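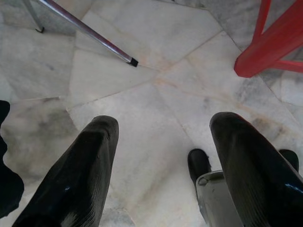 Lista: suelos-de-piedra
Asunto: Re: Marcas negras en mármol claro, patas de metal y la guerra de los zapatos
Mensaje 3397
Fecha: martes, a la hora de la siesta

Hola a todos:

Contesto entre líneas, como Dios y la netiqueta mandan, y pido perdón por adelantado por la extensión. Llevo años en esta lista leyendo en silencio sobre juntas de terrazo y por fin alguien pregunta por algo que he padecido en mis propias rodillas.

Yi-chun Tam escribió:

> Hola, lista. Nos hemos mudado a un piso con suelo de mármol claro
> en toda la planta, pulido, bastante bonito cuando llegamos. Llevamos
> 2 meses y ya tengo rayas negras por todas partes, sobre todo alrededor
> de la mesa del comedor. No sé si son de las suelas o de la mesa.

De las dos cosas, lo siento. Pero se distinguen bien. La raya de suela es ancha, un poco difuminada en un extremo, con forma de coma, y suele estar donde uno gira el pie: junto a la silla, delante del fregadero, en la puerta. La raya de metal es fina, gris oscura, con un brillo feo como de mina de lápiz si la miras a contraluz, y va recta hasta que la silla encontró un obstáculo, que en mi casa solía ser mi cuñado.

La prueba de campo: una goma de borrar blanca, de las de colegio, nueva y limpia. Frota la marca sin apretar. La de suela se va casi siempre, o por lo menos palidece y deja virutas negras en la goma. La de metal se ríe de ti. Haz la prueba en tres o cuatro marcas antes de sacar conclusiones y antes de acusar a nadie en la mesa.

> La mesa es una Kemwood de segunda mano con patas de tubo metálico,
> cromadas o algo así, en diagonal. Son preciosas, pero apoyan fatal. Los
> tacos de plástico que traía los perdimos en la mudanza.

Ahí tienes a la mitad de los culpables. Las patas inclinadas tienen una gracia, y es que apoyan sobre un canto. Todo el peso de la mesa, más la fuente de lentejas, más los codos de los comensales, descansa en un filo curvo de tubo. Si encima está sin taco, lo que tienes es una herramienta de grabado muy elegante.

Los fieltros adhesivos planos no te van a servir. Los he probado todos, incluidos los Mokeck que recomendó alguien aquí hace tiempo, que son buenos en una pata vertical y en una inclinada duran lo que tarda en llegar el postre. El fieltro se va de lado, queda pegado al suelo como una lapa y recoge arenilla por el borde. Y entonces lijas el mármol con papel de lija casero cada vez que alguien se acerca a la sal.

Lo que necesitas es una contera cortada al bies, de goma clara (CLARA, en mayúsculas, luego vuelvo sobre esto) y del diámetro exterior del tubo. Se mide con un calibre o, en su defecto, rodeando el tubo con una tira de papel y dividiendo entre pi, que para algo nos la enseñaron. En las ferreterías de barrio las suelen tener en un cajón sin etiqueta. Hay que dejarse ayudar por el señor del guardapolvo y no comprar la primera que entre: si baila, se cae, y si hay que meterla a martillazos, se raja en verano.

Antes de ponerla, limpia bien el interior del tubo y el último palmo de la pata con un paño y alcohol. En una pata pulida la suciedad apenas se nota, refleja lo que tenga alrededor y parece limpia siempre. Pasa el dedo y verás.

> El otro frente son los zapatos. Mi familia política entra con ellos
> puestos y mi madre los deja donde caen, normalmente debajo de la mesa,
> con lo cual tenemos debajo de la mesa una exposición permanente
> de zapatos negros. ¿Es malo dejarlos ahí? ¿O solo es feo?

Feo es una cuestión de gustos en la que esta lista no debería entrar, aunque ya sabemos todos que entrará. Un par de zapatos negros sobre mármol claro tiene cierta dignidad de bodegón. El problema es que se tropieza uno con el bodegón.

Quietos, hacen poco daño. Lo malo es cuando están recién llegados de la calle. La suela trae arena, la arena es más dura que la calcita, y el mármol es calcita casi todo él. Esto lo repito cada vez que puedo, para desesperación de mis visitas: el mármol no se raya con los zapatos, se raya con lo que los zapatos traen a cuestas. Y si llegan mojados y se quedan toda la noche en el mismo sitio, algunas suelas negras dejan un cerco amarillento que ya no es suciedad, es una migración de los componentes de la goma hacia la piedra. Tengo una así en el recibidor. La tapo con un paragüero y hago como que es decoración.

De ahí lo de la goma clara en las conteras. La goma negra y barata, apoyada meses sobre piedra porosa, mancha. Aplica la misma sospecha a las alfombrillas antideslizantes negras, a las ruedas de los maceteros y a la báscula del baño.

Mi sistema, por si sirve: una bandeja de corcho en la entrada, baja, lo bastante fea para que nadie tenga reparo en pisarla. Los zapatos van ahí. A quien no se descalza (y hay gente que no se descalza, y a cierta edad tiene todo el derecho) se le ofrece felpudo doble, uno fuera de cerda dura y otro dentro de algodón. El segundo recoge lo que el primero solo ha movido de sitio. Lo de dejarlos debajo de la mesa a media comida, en cambio, no he conseguido corregirlo en 9 años de matrimonio y te recomiendo que no lo intentes en Navidad.

> He leído que el vinagre lo quita todo. ¿Alguien lo ha usado?

Sí. Lo quita todo, brillo incluido. Suelta la botella.

Ni vinagre, ni limón, ni antical, ni ese desincrustante que huele a piscina. El ácido se come la superficie y te deja un rodal mate que se ve desde la escalera en cuanto entra sol bajo. Y la lejía tampoco es tu amiga, por mucho que tu vecina la use desde 1970 y tenga el rellano como un espejo: el rellano será de granito.

Lo que yo hago con las marcas, por orden de menos a más desesperación:

Primero se aspira o se pasa la mopa seca. Siempre, aunque parezca limpio. Si hay arenilla y te pones a frotar encima, has añadido un problema al que tenías.

Luego la goma blanca, para las comas de suela. Se recogen las virutas y listo.

Si queda sombra, agua templada con unas gotas de jabón neutro. Yo uso el Cloltesau de la botella cuadrada, que compro a granel y que no tiene más mérito que el de no tener perfume ni ideas propias. Paño de algodón blanco, aclarado con agua limpia y secado enseguida con otro paño. El secado es lo que todo el mundo se salta, y las gotas que se secan solas en mármol pulido dejan cada una su marquita de cal.

Para la raya de metal, polvo de pulir específico para mármol, fieltro húmedo, y paciencia. Empieza en un rincón, detrás de una puerta o debajo del sofá. Si se te va la mano, que sea en un sitio donde puedas plantar un paragüero.

Si pasas la uña por la raya y engancha, es un arañazo de verdad y ya no hay polvo casero que valga. Ahí hay que llamar a alguien con máquina. A mí me lo hizo el taller Rweyemamu, que me cobró lo razonable y me echó la bronca gratis por las sillas.

> ¿Y las ceras y los abrillantadores? El anterior dueño nos dejó
> 2 garrafas en el trastero.

Déjalas donde están y que las herede el siguiente, parece ser la tradición de la casa. Ahora en serio: puede que el suelo ya lleve cera, y eso te interesa saberlo antes de tocar nada. Busca una zona de mucho paso y otra de ninguno y compáralas mirando a ras de suelo, con la mejilla casi en la piedra. Si la de ningún paso tiene una película algo amarilla y la otra no, ahí hay cera vieja. En ese caso buena parte de tus rayas negras están en la cera y no en el mármol, que sería la mejor noticia de este mensaje. Se decapa con un producto alcalino suave, por zonas pequeñas, y se van las dos cosas juntas.

> Gracias por adelantado y perdón si esto ya se ha preguntado.
> Yi-chun

Se ha preguntado, pero la última vez el hilo derivó en si el travertino es mármol y hubo bajas — por favor, que no se repita.

Una cosa más que se me olvidaba, sobre la mesa. Cuando pongas las conteras, levantadla entre dos personas y bajadla a plomo. La mía la giré yo solo, apoyándola en una pata, "con cuidado". Tengo un arco de circunferencia perfecto en mitad del comedor que los invitados toman por una incrustación, y no los he sacado del error.

Si puedes, cuenta de qué diámetro es el tubo. Tengo en el garaje una bolsa de conteras al bies que compré de la medida equivocada, todas claras, y te las mando encantado si te encajan.

Un saludo,
el del paragüero

--
Para darse de baja de suelos-de-piedra, envíe un mensaje con la palabra BAJA en el asunto. No lo envíe a la lista. Por favor.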